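Allstead Opens Enrollment for Shared Breakfast Program at Tralliren Residences

Expanded morning service will reach residents of all three buildings beginning in September

ALLSTEAD – The Allstead Housing Association today announced the opening of enrollment for its Shared Breakfast Program, a morning meal service for residents of the Tralliren Residences. The program will begin in September and will operate from the ground-floor kitchens of the three Tralliren buildings.

Under the program, enrolled residents may take breakfast in their building's common kitchen between 6:30 and 9:00 a.m. Bread, oatmeal, fruit, eggs, coffee and tea will be provided. Residents will prepare their own plates, and a member of the kitchen staff will be present throughout the service to help those who need it.

"Many of our residents live alone, and a number of them have told us that they skip the first meal of the day," said Jezefína Kratochvíl, director of resident services for the Association. "We want breakfast to be easy to get to, and we want people to have company while they eat it if they would like some."

The Association tested the service last spring in the Avram building, where 16 households took part over a period of 90 days. Participants asked for an earlier start, a wider choice of bread and a quieter table away from the serving counter. All three requests have been included in the final plan. 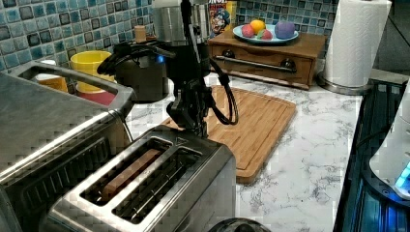
Bread for the program will be supplied by Jikelari, a bakery located two blocks from the Avram building. White, whole wheat and rye loaves will be delivered each morning before the kitchens open. Gluten-free bread will be available on request and will be stored and toasted separately.

The common kitchens will remain open to all residents outside breakfast hours, and existing rules for their use are unchanged. Residents who store food in the shared refrigerators are asked to label it with their name and apartment number.

Enrollment is open to every leaseholder and to any adult listed on a lease. There is no charge for residents who already receive the Association's meal allowance. Other residents will pay a monthly fee, which will be added to the regular rent statement. Enrollment may be ended at any time with written notice to the building office.

Forms are available at the front desk of each building and may be returned there or mailed to the Association at 1710 Allstead Avenue. Residents with food allergies should complete the second page of the form, including those who listed their allergies during the spring test.

About the Allstead Housing Association
The Allstead Housing Association manages rental apartments for older adults and working families. Its resident services office provides meals, transportation and help with household paperwork.

Last updated: September

Comments

R. Dunning
Can a visiting family member eat with us if we pay for them? My daughter stays over a lot.

avram4thfloor
Enjoyed this in the spring. Please bring back the rye, it ran out early most mornings.

Marlys T.
Is the form available in large print? The front desk only had the regular one.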